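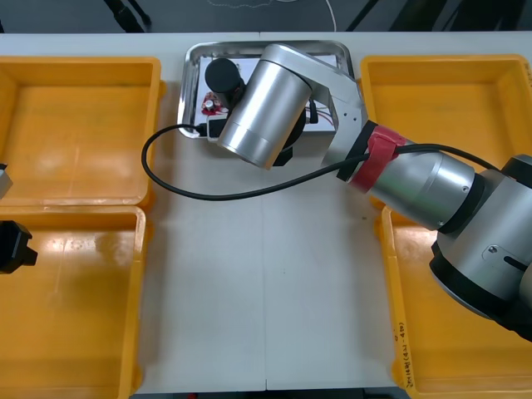

장편소설 『Drellness』 한국어판 출간 사업 중간보고
제출처: Ernerholm 번역출판기금
제출: Lamrani 출판 편집부
작성일: 2021년 8월 31일

1. 진행 현황
5월 착수 이후 전체 11부 중 10부의 초역을 완료하였다. 남은 마지막 부는 원서 개정판에서 결말부 문단 배열이 변경되어 개정판 조판 파일을 기준으로 다시 번역 중이다. 저작권사 Starier로부터 개정판 파일을 수령하였고, 초판과의 대조표를 작성하여 번역자와 공유하였다. 계약서상 번역 저본은 개정판으로 변경하는 데 합의하였으며, 변경 합의서 사본은 별첨 1에 수록한다.

2. 교열 및 용어 통일
원문 대조 과정에서 교열 메모 2659건이 등록되었다. 유형은 지명 표기, 광산 관련 어휘, 화자별 종결어미의 불일치가 대부분이다. 지명은 외래어 표기법을 따르되 작중 가상 지명은 번역자 제안을 우선하였다. 방언 대화는 특정 지역 방언으로 옮기지 않고 어휘 수준에서만 처리한다. 미결 항목은 2교에서 확정한다. 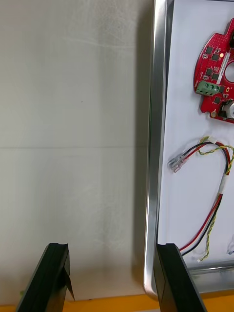

3. 표지 및 본문 디자인
표지 시안은 2종을 접수하였다. 1안은 제목을 상단에 크게 배치한 활자 중심안이고, 2안은 여백을 넓게 둔 안이다. 2안의 바탕은 사진 속 흰 벽면과 유사하게 옅은 얼룩결만 남기고, 중간 높이에 바탕보다 조금 어두운 가는 가로선 하나를 둔다. 시험 인쇄에서 이 선이 접지선으로 오인될 수 있다는 의견이 있어 농도를 조정하기로 하였다. 본문 서체와 행간은 견본 조판을 거쳐 확정하였으며, 각주는 사용하지 않고 권말에 짧은 옮긴이 주를 둔다.
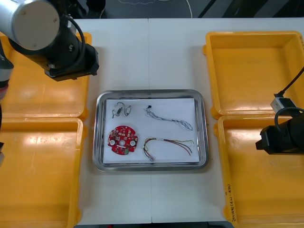 4. 부속 자료
독서 모임용 안내 책자는 원고 구성안까지 작성되었다. 작품이 자매 두 사람의 교차 서술로 진행되므로, 각 펼침면은 왼쪽 면에 언니, 오른쪽 면에 동생의 서술을 배치하고 공통 사건을 가운데에 둔다. 도식은 사진의 두 로봇 팔처럼 좌우 양쪽에서 중앙을 향해 들어오는 형태로 그리되, 양쪽의 높이와 각도를 일치시키지 않는다. 분량이 서로 다른 장은 빈칸을 그대로 둔다. 책자의 발췌문 사용 범위는 Starier와 협의 중이다.

5. 예산 집행
번역료 1차분과 디자인 착수금을 지급하였다. 교열비는 2교 종료 후 일괄 정산한다. 저본 변경에 따른 추가 번역료는 예비비 항목에서 충당하며 총액 변동은 없다. 항목 간 전용 신청서는 별첨 2로 제출하니 승인을 요청한다.

6. 향후 일정
마지막 부 초역, 2교, 표지 확정, 색인 없는 최종 조판 순으로 진행한다. 전자책 파일은 종이책 최종 교정지를 기준으로 제작한다. 발췌문 협의가 지연될 경우 안내 책자는 본책과 분리하여 납품한다.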